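**Folds, ribs and collars**
Notes for the second October session, Looking at Made Things
Issa Khoury, Jernusberg evening program

Bring your sketchbook, a soft pencil, and one object from home that folds, squashes or stretches. Last time we looked at hard joints: box corners, hinges, the way a lid meets a pot. Tonight is my favorite session of the whole course, because we get to the soft parts, and soft parts are wonderful once you start noticing them!

## Where we left off

A few of you asked about the homework drawing of a hinge and whether the screws had to be in it. Yes, please put them in. Screws tell us which side somebody expected to open up again, and a drawing without them loses half the story. If you left yours out, add them in a second color and bring the page back.

## The basic idea of a bellows

Take a strip of paper and fold it back and forth. Hold the ends and pull. The paper itself hasn't stretched at all, but the strip got longer. A bellows works the same way, only the strip has been closed into a tube. The length is stored in the folds.

You already know plenty of these:

- the middle of an accordion
- a bendy drinking straw
- the folding part of an old camera
- the rubber boot around a gear shift
- the passage between two halves of a long city bus (go stand in one, it's great)

Some of these move air, some keep light out, and some are there to keep grit and fingers away from whatever slides inside. Try to work out which job you're looking at before you draw. A camera bellows has crisp, square folds and has to be lightproof right into the corners. A rubber boot can be fat and rounded, and nobody minds if it wrinkles a little.

## Crests and creases

Two words we'll use all evening. The *crest* is the outermost part of a fold, the *crease* is the innermost. Crests catch light and get rubbed. Creases hold shadow and collect dust. When you check an old bellows for wear, open it gently and look in the creases first, then run a fingertip over the crests. Cracks like to start where the material bends most tightly.

Rounded folds spread the bend over a wider stretch of material. Sharp folds pack flatter. There's your trade, and every maker of these things has had to settle it somehow.

**Try it:** cut two strips from the same sheet of paper. Fold one into sharp pleats and roll the other into soft waves over a pencil. Squeeze both flat and let go. Which springs back further? Write down your guess before you do it.

## Why so many of them taper

A straight tube of folds stacks ring on ring, so the flattened pile is as tall as all the rings together. If each ring is a bit narrower than the one before, they can start to nest like mixing bowls. A tapered sleeve can also join a wide thing to a narrow thing without needing an extra part between them. I love this kind of economy. One piece of soft material covers the gap, allows the movement and changes the width.

At the narrow end there's usually a collar: a smooth band that grips whatever the sleeve sits on. Look for it every time. The folds can be as floppy as you like, but the collar has to hold.

## Drawing black things

This is where most people groan, so let's take it slowly. A black object in ordinary light is mostly not black on the page. Matte black goes to a dozen different grays as it turns toward the light, and ribbing or fine grooves may vanish completely on the shaded side while they show up clearly on the lit side. Draw only the grooves you can see. If you carry them evenly across the whole form because you know they're there, the roundness goes flat.

Brushed metal next to black is the opposite problem. It wants pale bands and darker bands running along its length, with soft edges between them. Leave the paper bare for the palest band and resist the urge to outline it.
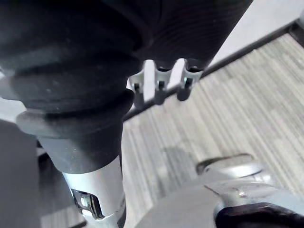

Work from big to small. Get the outer shape down in a light line, then the tilt of the top and bottom rings, and only then fill in the ones between. If you start with the first ring and march down the page, the spacing drifts and you end up with a caterpillar – a charming one sometimes, but still a caterpillar.

For small metal fittings such as clips and brackets, look at the line they make together before you draw any single one. Fittings attached along a curved edge follow that curve, and a slanted row is easy to straighten by accident. Mark the screws last, as small darks. Keep your very darkest dark for the deepest creases and for openings.

## In the room tonight

We have 90 minutes, split like this:

1. Paper strips in pairs, as above.
2. A long drawing of one bellows-like thing from the tray or from your own bag. Use the heavier paper and stay with the same object the whole time.
3. Quick sketches: just the profile line, crest and crease, crest and crease, without lifting the pencil. Fill the page!

The tray has a camera bellows, several rubber boots and a collapsible cup. Please open the camera bellows by its ends only. The leather is old and I'm very fond of it.

## For next time

Find one flexible cover out in the world and draw it in both positions if you can, closed up and pulled out. Note what sits under it, if you can tell, and what you think it keeps out. A written half page is fine alongside the drawing. If you can't see both positions, draw the one you have and make a dotted guess at the other.

Next session is handles. Bring a mug you like and a mug you can't stand.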